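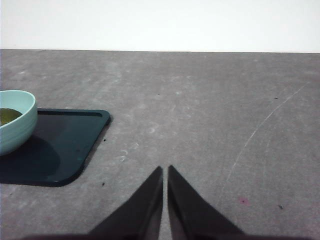
Tabletop, February

Diary > Winter > Learning to swim

Latest Older entries About me Write to me

Home from the pool with wet hair and a hat pulled down over it, which my mother would have had plenty to say about. I wanted to write this down before supper while my arms still feel like rope.

I nearly didn't go. It was sleeting when I left work, and the 711 was so late that I'd already composed my excuse in my head, a good one too, with a sore throat in it. Then the bus came around the corner by the Bednarek bakery with its wipers going like mad and I got on, mostly to be out of the weather. By the time we reached Motcombe I'd eaten half a cinnamon roll and was feeling braver than I had any right to be.

The lesson was in the small pool again. I'm very fond of the small pool. It smells of chlorine and somebody's shampoo, the radiator along the far side clanks, and you can stand up anywhere in it, a fact I remind myself of at least once a length. We began with floating on our backs, and I did it! Ears under, chin up, looking at the brown stain on the ceiling that's shaped like a boot. I've been trying to do that since the fall, and all these weeks my legs have sunk as if I'd filled my pockets first. 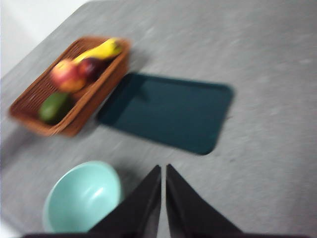
Stop looking for your feet, the teacher told me when I came up spluttering the second time, they're still attached and they'll follow your hips if you let them. She said it kindly. She also said that most grown-ups hold their breath from the moment they leave the changing room, and would I please try humming. So I hummed all the way across, an old hymn I don't even like, and a little bit of the pool went up my nose at the high part.

After that we had kickboards. Mine was one of the old blue Kesico ones with a bite out of the corner (I have wondered about that bite) and I much prefer it to the new ones, which are slippery and shoot out from under you. I managed 9 widths with rests in between. The woman in the flowered cap did 15 without seeming to notice, and then held the ladder for me, and we had a nice talk about knees.

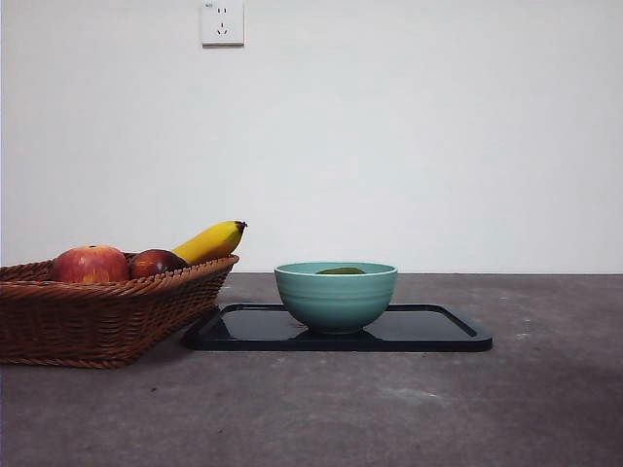
Photo: by me

I've been thinking on and off about why I left it so long. When I was little we went to the lake every August and I stayed on the blanket with a book, and everybody said what a reader I was. I did love the books. But I remember hearing my cousins yelling out by the raft, and how I'd read the same page over and over, and I would have given a lot to be out there yelling too. I never told anyone. It seems a small thing to keep to yourself for that many years.

Must remember to rinse out my goggles. They're the Cilteto pair from the sale bin and the left side leaks, but I've finally got the strap the way I like it and I can't face starting over with new ones.
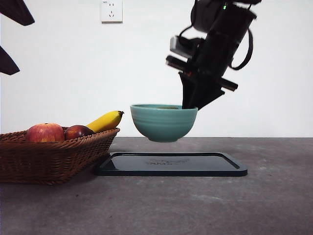 Picture credit: own photo, from this diary

Soup for supper, then bed by nine if I can stay upright that long. My shoulders ache in places I couldn't have pointed to last month. The next lesson is breathing to the side, which the flowered cap says is harder than it looks, and she had trouble with it for 2 whole terms. I practiced a little in the bathroom sink just now and got my sleeve soaked. I'll need more quarters for the locker, too, and a dry pair of socks for the ride back.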